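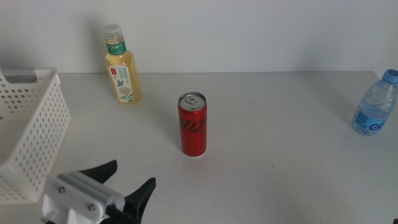 Drinks in a basket or loose on the shelf?

Forum: Kitchen and Pantry > Storage
Replies: 11

tinlid_262
We've got a white table against the wall in the back kitchen that ends up as the drinks table. Cans, bottled tea, water, whatever came home with the shopping. I've bought one of those white plastic baskets with the small round holes all over it and a slot at the end for your hand. The plan is that everything goes in the basket and the basket lives on the table, so when I need the surface I only have one thing to move.

My other half thinks it's a waste of time and says drinks should go straight in the fridge or stay in the cupboard. Does anyone else keep theirs in a basket, and do you stand things up or lay them down?

marrowfat
We do, for the cans. Stood up, always. A slim can takes up next to no room on its base and you can read the lids if you put the labels facing the same way. Laid down they roll to one end every time you pull the basket out.

oldspoon
Waste of money, sorry. A cardboard tray from the supermarket does the same job and goes in the recycling when it gets tatty. I've never paid for a basket in my life.

marrowfat
A cardboard tray goes soft the first time something leaks in it. I had a split carton go through one and into the cupboard below. Plastic you can rinse in the sink.

oldspoon
It also goes through the holes in a plastic basket, so I don't see what you've gained.

tinlid_262
Fair point about the holes. I could put a tea towel in the bottom. I like being able to tell if there's anything in it without getting up, though.
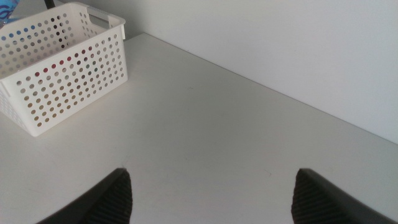
You get a bit of blue and a bit of red or brown through the side and that's enough to know it isn't empty. With a solid box I'd forget what was in there and buy more.

pennyjar
That's my reason for using them as well. I had solid tubs from Muva for years, very tidy, and I was forever finding out of date things at the bottom. Swapped to the holey kind in May and haven't looked back. The only thing I'd say is wipe them out now and then, as dust gets in the corners of the holes and you need a brush for it.

Which make is yours?

tinlid_262
It's a Tondamik one, the plain rectangular sort. Came as a set of 3 and the other two are under the sink with the cleaning things.

lowshelf
I've got the Tondamik ones too. They're fine but don't overload them. The handle end starts to bend if you carry a full load of bottles by one end. Use two hands, one underneath.

On standing up or lying down, I'd split it. Cans up, bottles of water down if the cap is sound. The soft bottles never stand very straight anyway, the ribbed ones lean as soon as you look at them. The square bottles the iced tea comes in are the best behaved, they pack together with no gaps.

oldspoon
Don't lay water bottles down. I did that in the car and one let go. It was almost full and I was drying out the boot until Tuesday.

lowshelf
In a hot car, maybe. In a kitchen I've never had one go.

brackenhill
I'm with the other half on this. If they're going in the fridge, put them in the fridge. All a basket on the table does is give you somewhere to leave things. We had one from Dantas on the worktop and within a fortnight it had batteries, post and a dog lead in it, and the drinks were next to it.

pennyjar
That's a people problem! Put the basket in the fridge, then. Mine goes on the bottom shelf and slides out like a drawer. Measure first, because the lip round the top sticks out a bit further than the base and mine only just clears the door shelf. If yours is under 300 mm wide you'll probably be all right.

tinlid_262
I hadn't thought of putting the whole thing in the fridge. Just measured and it will go in on the bottom shelf if I move the salad drawer divider. That might keep everyone happy.

Also, does anything shift grey smudges off a white table? Mine is matt and shows every mark. I've tried washing up liquid and it's a bit better but they're still there.

marrowfat
Bicarb and a damp cloth, then wipe again with clean water. Don't use the scouring side of the sponge on a matt top, you'll get shiny patches.

brackenhill
I use the Cutis cream cleaner on ours. A small blob, leave it for 2 minutes and wipe off. Try it on a corner first.

tinlid_262
Thanks both, I'll try the bicarb first as I've already got some in.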